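Home Shop Repairs About Contact

About Whitlock Strings & Repair

Posted in July by Idrisa Urio

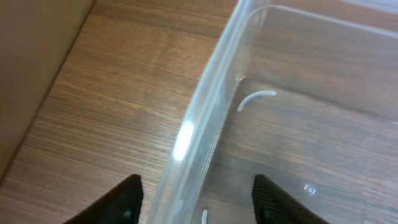
Clear plastic container on a wooden tabletop.

Most "about" pages for music shops tell you the owner picked up a guitar at age six and never put it down. I put mine down plenty of times. I started Whitlock in 2000 because the only other place in Nondbridge that would fix an amp wanted six weeks and half the price of the amp, and I didn't believe either number. I still don't.

We sell strings, straps, picks, drum heads, reeds, used amps and a small rack of secondhand guitars and basses. We repair most things with frets and a fair number of things with tubes. We do not do pianos. People ask anyway, so I'll say it again further down.

What we think about gear

I've been hearing for more than two decades that some new part is going to change my sound. Coated strings, frozen strings, bone nuts, brass nuts, capacitors that cost more than dinner. Some of it makes a difference you can hear from across a room. A lot of it makes a difference you can hear right after you've paid for it. When a sales rep brings us something, we put it on a shop guitar, don't tell the others what it is, and pass it around. If we can't pick it out, we may still stock it, but we won't tell you it sings.

The word "vintage" doesn't do much for me either. We've had old amps come through that sounded wonderful and old amps that sounded like a wet box, and the second kind usually had the higher asking price. If you're thinking of buying something old from a private seller, bring it by before you hand over the money. We'll look at it for free if the shop is quiet. After 4 p.m. it usually isn't.

Setups

A basic setup covers the neck, action, intonation, a clean and a restring. Acoustic or electric, same price, $96 with strings included. Twelve-strings and anything with a floating bridge cost more and you'll hear me sigh. I'm told other shops offer a "platinum" setup. I've asked what's in it and I've had three different answers, so we just have the one.

Does your guitar need a setup every season? Probably not. If it plays fine, it's fine. If the strings buzz in winter and stop buzzing in spring, you own a piece of wood, and a cheap humidifier will do more for you than I will.

Turnaround is normally about 22 days for amp work and a lot less for setups. Parts are the usual holdup. I won't promise a date for anything that needs a transformer.

The Norkach pedals

We build one product of our own, a plain overdrive called the Norkach. It has two knobs and a switch. We made 34 of the first batch, thinking we'd be stuck with most of them, and we make more when they run out. It does not sound like any famous player's rig. It makes your amp louder and a bit rough. You can try one in the shop through whatever amp is working that week, and if you bring your own guitar you'll get a better idea than you would with one of ours.

There are no artist endorsements. One was offered, in return for several free pedals, and I declined.

Lessons

We used to run lessons in the back. We stopped when we needed the space for the bench. For teachers we keep a list at the counter, and the ones on it are people whose students come back able to tune. Nobody pays to be on it.

The Breveck counter

Since last spring we've had a small drop-off counter in Breveck, inside the print shop near the bus station. You can leave a guitar or a pedal there with a note, and it comes over to Nondbridge on the next van run. No amps, please. The people at the print shop can't answer questions about pickups and shouldn't have to. Put your phone number on the note. A surprising number of notes say only "it's making the noise again."

Buying and trading

We buy used gear, and our offers are lower than what you saw online. What you saw online is what somebody hopes to get. We check everything, fix what needs fixing and give a 60-day warranty on used electronics, and that has to come from somewhere. If you'd do better selling it yourself, I'll say so.

Still no pianos.

Idrisa Urio
Whitlock Strings & Repair, Nondbridge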